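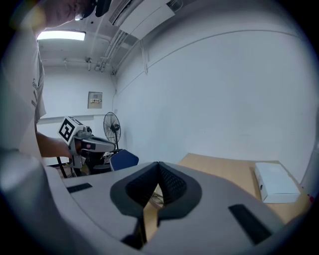

The landlord had promised a furnished room, and in fairness to him the word covers a lot. My wife and I took it for two months, sight unseen, while the flat on Vosulgate was having its floors torn up, and we stood in the doorway with our bags like people who have come to the wrong funeral. The walls were white. A trim line ran along the back one at the height where a taller tenant might rest an elbow, and hanging on the same wall was a small beige electrical panel box, which my wife took for a medicine cabinet and I took for a safe. There was a black pedestal fan on a thin pole. There was a light wooden table, and a chair with a dark blue back, and that evening we argued over which of us would get the chair.

She got the chair. I got the fan, in the sense that it was pointed at me.

By the second week we had stopped speaking of the fan as an object. It had one speed, which the landlord called "medium," and when it ran it made a sound like somebody turning the pages of a very long contract. My wife said it disapproved of me. I said it disapproved of everyone. She said no, it was quiet when she walked past, and I should listen for it.

I listened for it. I lay on my side of the mattress at two in the morning and listened, and when she got up for a glass of water the thing went as soft as a church. When I got up it rattled its guard at me.

"You stomp," she said.

I wrote to the landlord. He had an office in Dernska and answered letters in the order they annoyed him. I explained that the fan was loud, the panel box was locked, and the rent of 800 seemed a great deal for one chair. He wrote back that the chair was a good chair.

In April it turned warm early and we gave up on dignity and moved the mattress up against the table so that all of us could share the air. My wife ate her supper sitting down. I ate mine standing, one hip against the wood, and told her about the floors at Vosulgate, which were going to be done any day. They had been going to be done any day for so long that I'd begun to say it the way other people say grace.

"What would you put in here," she asked me, "if it was ours?"

I looked it over. I said a second chair.

"And the fan?"

The fan went on turning its pages. I said I supposed it could stay, if it learned some manners.

The key to the panel box came the next morning in an envelope with no note. We opened it together, she with her hand on my sleeve, and inside were 8 switches, none of them marked. I flipped the first. The light went out, and the fan, which had been running since we moved in, wound down slowly and stopped.

It was the quietest I had ever heard a room. We stood in it for a while.

"Put it back," my wife said.

Posted 17 May 2020
Filed under: Short Fiction > Rented Rooms

We use cookies to remember your reading preferences. By continuing to browse you agree to our cookie policy. Accept | Settings

Recent stories
The Jamoveck Ferry Runs Late
Four Umbrellas
A Complaint to Siddiqui & Sons, Piano Movers
What the Upstairs People Cook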